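Cuvitz cell back at work after a fortnight of arguing with cardboard

June 24, 2025

The packing cell at Cuvitz's Flendport depot is running again, two weeks after it began putting creases in the very boxes it was bought to protect. Staff have taken the news calmly. Several had grown fond of the quiet.

The cell, known to everyone in the building as Tsuji after the name on its control cabinet, has one arm, one gripper and one job. It takes flat cardboard panels from a bench, slots them between rows of glass jars and goes back for the next. At full speed it gets through 355 an hour, a figure painted on the wall beside it in the first flush of ownership and never since repainted, though there have been months when it might have been.

Trouble started when the depot changed its cardboard. The new panels came from a cheaper supplier and were a shade thinner than the old ones, a saving the purchasing office was pleased with. The gripper, which had been taught exactly how wide a panel was, carried on closing to the old width. Some panels slid out on the way to the box. Somebody then turned up the gripping force, and the panels stopped sliding and started folding.

Marwa Tahiri, who looks after the depot's machinery, was called in on her second day back from leave. She found the force setting at 70 per cent, a note taped to the cabinet reading "DO NOT TOUCH, WORKING", and a skip full of bent cardboard next to it.

"I took the note down first," she said. "Then I touched it."

Her first thought was worn fingertips, and a new pair was ordered from Masolham, the Flendport workshop that makes them. They arrived promptly, were fitted before lunch and made no difference whatever. The old pair is now in a drawer marked "spares (good)".

With the easy answer used up, the job turned to setting the cell up again from the start, much of it on the computer. Tahiri and Takeshi Ichikawa, a setup engineer brought in for the week, worked from a simulated copy of the gripper and panel, trying each change on screen before letting the real arm have a go. It is slow work. The fingers have to come in square to the edge of the panel, with the same gap on either side, and a small error at the wrist becomes a large one by the time a panel is meant to be dropping between two jars of chutney.
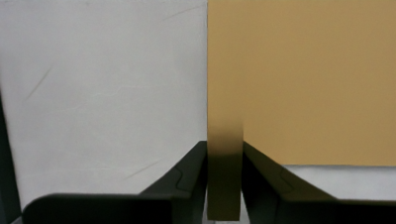
Ichikawa put the fault down to two things going wrong at once, each hiding the other. The closing width was out, as everyone had guessed. The arm was also coming down slightly to one side, so that one finger met the cardboard before its partner and shoved it along the bench. With the old, stiffer panels this had never mattered, and it may have been happening since the cell was put in.

"It had a bad habit and very forgiving cardboard," he said.

The cure was to move the approach point, narrow the closing width and bring the force back down to where it had been before anyone tried to help. The pair then wrote a short check for the start of each shift: wipe the fingers, run three panels with no jars in the box, look at both faces of each for marks. The whole thing fits on one side of paper and has been laminated, Flendport's highest honour.

In the final trial the cell handled 2951 panels and creased 3 of them. Tahiri has kept those and would like a word with them. She suspects they were bent when they came off the lorry, but the depot had stopped inspecting its deliveries when the cell arrived, on the grounds that the cell would notice. It has no means of noticing.

Deliveries are now being inspected again, by hand, by the two packers who did the cell's job before it was bought. They covered for it during the stoppage as well, working at roughly half its pace and, the depot manager conceded, without creasing anything.

Cuvitz would not say what the fortnight had cost, or how that compared with the saving on the cardboard. The purchasing office is understood to be looking at a new supplier in July, whose panels are thinner still. Tahiri has asked to see a sample before anyone signs for a lorryload, and has been told that one is in the post.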